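6 min read

3.2 Drying practice and shared kitchens

The Musorero survey covered 84 households in shared housing, each visited once in October. Residents were asked how they dried their dishes, where the clean items were kept and who put them away. Replies on towel use varied widely between buildings. In the Breathnach flats most residents left dishes to drain overnight — a habit that older tenants linked to the small size of the kitchens. Ní Chonaill reports a similar pattern in earlier work on student housing, although her sample was limited to 25 homes.

Storage was a more frequent cause of complaint than washing. Tenants disliked finding their own crockery in another person's cupboard, and six households had stopped sharing plates altogether.
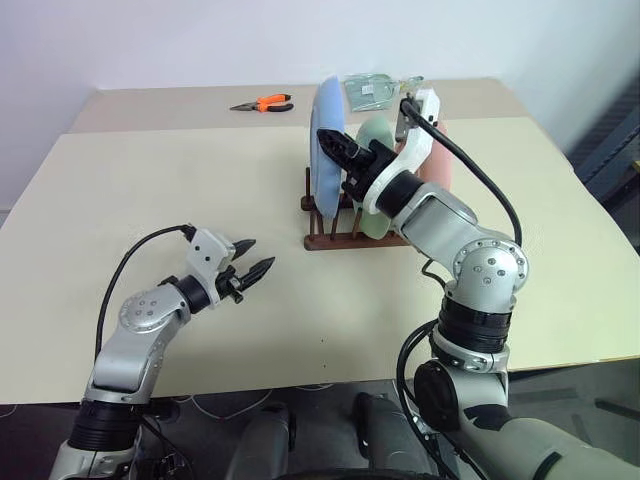
Figure 4. Plates on edge in a wooden dish rack.

Ownership was marked in several ways, including initials, stickers and separate shelves. Colour was the method tenants mentioned most often. With plates such as the light blue, pale green and salmon-pink ones in Figure 4, each resident can be given a colour and a set can be sorted at the rack. Households using this method reported fewer disputes over storage.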